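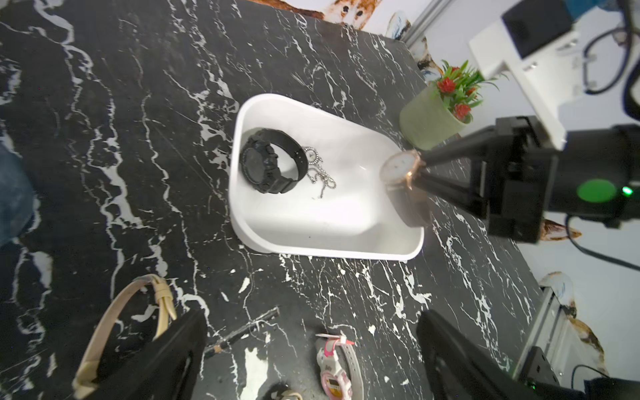

Attachment 1: watches in the white tray, marble table

Murness Residents' Forum > Household and Storage > Keeping watches in an open tray

Posted by Kenivard_Desk
May 1, 2026

Members are invited to comment on the storage of watches in shared display areas. The attachment shows a black sports watch, a silver pocket watch on its chain and a rose-gold watch with a dark brown leather strap. All three are meant to share one plastic tray. The proposal is to retain the tray and to issue written guidance on its use. Comments will be accepted until the middle of June.

Reply by halfhunter77

I should like to register an objection to the pocket watch being placed beside the sports watch. The chain is lying loose across the floor of the tray, and a loose chain will mark a polished case sooner or later. A pocket watch ought to have a soft pouch of its own.

Reply by Cường Lại

I do not share that view. I have kept two pocket watches in a plain tray for many years and neither has suffered. A smooth plastic surface is easily wiped and does not collect fluff, whereas pouches hold damp. My greater concern would be the leather strap, which should be laid flat. Bent against a wall for months, it will crease near the buckle holes.

Reply by halfhunter77

Damp is a matter of the room – the pouch has very little to do with it. I accept the point about leather.

Reply by M_Orrin

May I ask whether the tray is to stand on the marble permanently? Marble is unforgiving if a watch is dropped, and a tray without a lining offers little protection. The firm of Koutsoukos sells a felt insert which can be cut to size with scissors. I would also suggest that the plant pot be kept well back, so that the table may be used on both sides.

Reply by Kenivard_Desk

The table is in regular use for other purposes and the tray will be put away in the evening. The felt insert has been noted. The plant is artificial and requires no watering, so it will remain on the table.

Reply by Cường Lại

Felt sheds. If a lining is required, I would recommend the Utedero cork sheet, which may be lifted out and brushed. I would add that rubber straps can leave a dark mark on pale plastic after long contact. The sports watch should have a corner to itself.

Reply by M_Orrin

I have used felt for two winters without difficulty, although I brush it monthly. We shall have to differ.

Reply by Kenivard_Desk

The draft guidance will state that chains are to be coiled, that leather straps are to be laid flat and that rubber straps are to be kept apart. The choice between felt and cork is left open for the present. Members who have used either are asked to reply below, giving the length of time concerned.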